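Threads > Food > Bread and Dough

Latest Recipes Techniques Pantry Log in

1/ Hydration notes on the weeknight focaccia, since three replies asked why the crumb changed. Flour is now Temum bread flour. It takes up more water than the Skenetti I used all winter, so the old numbers run stiff.

2/ Current formula: 78% water, 2% salt, 0.4% instant yeast, 4% olive oil in the dough. Oil for the pan is separate and not counted.

3/ Bulk is 14 hours in the fridge, two folds in the first hour, none after. A third fold gave me a tighter crumb and no extra height.

4/ Pan is the Nisel quarter sheet, dark finish. Dark pans brown the bottom early. Lower rack, 450°F, 22 minutes, then check the corner with a spatula.

5/ If the bottom is done and the top is pale, move it up one rack. Don't use the broiler. Rosemary goes from green to black in under a minute.

6/ Salt brine: 60 g water, 4 g salt, stirred until clear, poured on after dimpling. It pools. It bakes off.

7/ Altitude question from Tuesday: Swanson sits at 2,982 feet. I cut the yeast slightly for that. At sea level try 0.5% and watch the dough, mainly the bubbles at the edge of the tub.

8/ Same-day version: 1% yeast, about three hours at room temperature. Works fine, tastes flatter. I only make it for sandwiches.

9/ Leftovers go in the freezer cut side down, then straight into a 375°F oven. The microwave makes it leathery.

10/ Next thread is semolina in the same dough, 15% and 30%. The 30% batch tore when I stretched it, so that one needs another run.
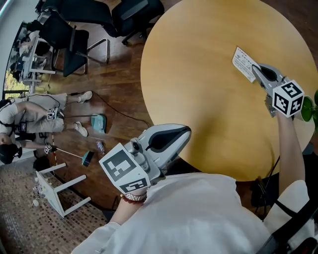
Round table, printed card.

Contact | Terms | Back to top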